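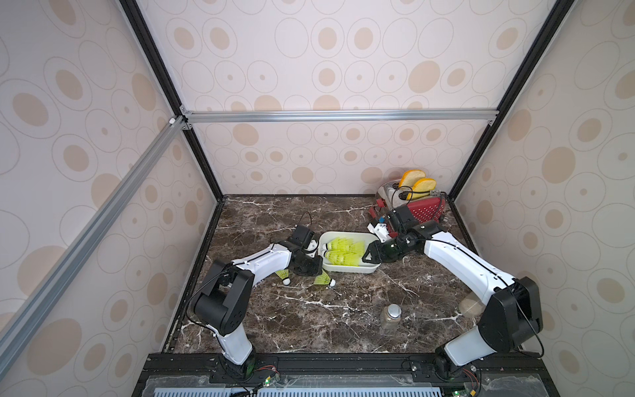 Zwei Arme, ein Tisch, klare Regeln: Drendora legt Leitfaden für Tischzellen vor

Wer mit zwei Roboterarmen auf einer gemeinsamen Arbeitsfläche arbeitet, hat seit November endlich etwas Handfestes zum Nachschlagen! Das Labor Drendora hat seinen internen Leitfaden für zweiarmige Tischzellen überarbeitet und gibt ihn nun auch an Hochschulen und Werkstätten weiter. Herausgekommen ist ein erfreulich lesbares Heft mit 8 Kapiteln, das man an einem Nachmittag durchhat und danach vermutlich trotzdem ständig aufgeschlagen neben der Zelle liegen lässt.

Im Mittelpunkt steht der Bereich, den beide Greifer erreichen können. Für ihn gilt künftig eine feste Vorfahrt: Ein Arm führt, der andere wartet außerhalb der Übergabezone, bis sie freigegeben ist. Liegt ein Tablett mit Federbällen zwischen den Greifern, muss also vor dem Start festgelegt sein, welcher zuerst hineinfasst. »Das klingt nach Kleinkram, aber genau an dieser Stelle haben wir früher die meisten Abbrüche gehabt«, erzählt Hauke Wunderlich, der das Kapitel geschrieben hat.

Viel Platz bekommt auch das Thema Kabel. Leitungen an den Armen werden so geführt, dass sie in jeder Gelenkstellung genug Spiel haben, und vor jeder Schicht einmal langsam durchgefahren. Haushaltsgeräte auf dem Tisch, etwa ein Toaster, zählen im Leitfaden als eigene Gefahrenquelle: Ihr Netzkabel gehört aus dem Schwenkbereich heraus, und der Stecker kommt erst in die Dose, wenn die Aufgabe es verlangt. Gläser bleiben zugeschraubt, solange ihr Inhalt nicht gebraucht wird.

Besonders gelungen ist das Protokollblatt. Jeder Durchlauf erhält eine Nummer, dazu Ausgangslage der Gegenstände, führender Arm und Grund eines Abbruchs. 1441 Durchläufe hat das Team für die Überarbeitung ausgewertet, davon 1120 mit beiden Armen gleichzeitig in Bewegung. Arsalan Ansari, der die Auswertung betreut hat, freut sich vor allem über die Rückmeldungen aus der Praxis: »Die besten Regeln stammen von den Leuten, die jeden Tag den Tisch neu einräumen.«

Die Werkstatt Skevasell arbeitet bereits nach dem neuen Blatt und hat eine kürzere Fassung für Einsteiger angeregt. Die ist schon in Arbeit, zusammen mit einem Kapitel über wechselnde Beleuchtung. Anmerkungen nimmt Timo Reuter bei Drendora entgegen.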